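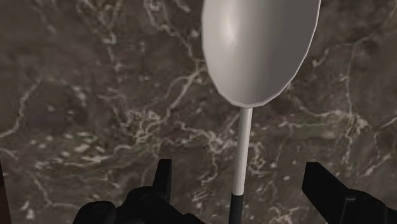

Simulated wrist view from the Larance kitchen scene, with a spoon between the gripper fingers.

Larance is a hobby robotics project built around a simulated kitchen and a single robot arm. It was started in a shared workshop in Gauthier and is maintained by members of that workshop, who use it to try out handling tasks before building their own low-cost arm. The software part of the project is called Flenine. The physical arm, still unfinished, is called Jurkinix.

Background

The workshop began the project in July as a winter bench build that had come up early. Members wanted an arm that could move kitchen tools from one place to another. Work on the joints went slowly, and the group decided to write the control code first and run it on a computer.

Simulated scene

The scene is a kitchen with a marble countertop and a brown wooden floor. The arm is a model of a Franka Emika arm with a two-finger parallel gripper. It stands on the floor next to the counter. Items on and near the counter can be moved or swapped through a settings file.
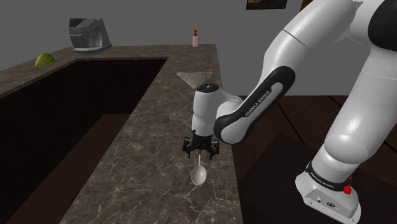
Flenine runs each task from a short script. A script names the object, the grasp point and the place where the object should end up. Long, thin handles are the hardest case, as a small error in finger position lets the tool turn in the grip. A standard test is 250 runs with the starting position changed slightly each time. The results are saved as a plain table.

Physical build

Jurkinix is planned as a smaller arm with printed links and hobby-grade motors. Version 2 of the base is finished. The gripper has been redrawn to use flat finger pads that can be replaced with 2 screws. The controller reads the same scripts as Flenine, but the speed is limited to 20 percent of the simulated value.

Last updated 2026-02-05

Shares: 10

3 comments

Does the settings file take metric units only? I couldn't get my own counter height to load.

Meters only. Restart Flenine after you change it.

Would like to see a parts list for the base.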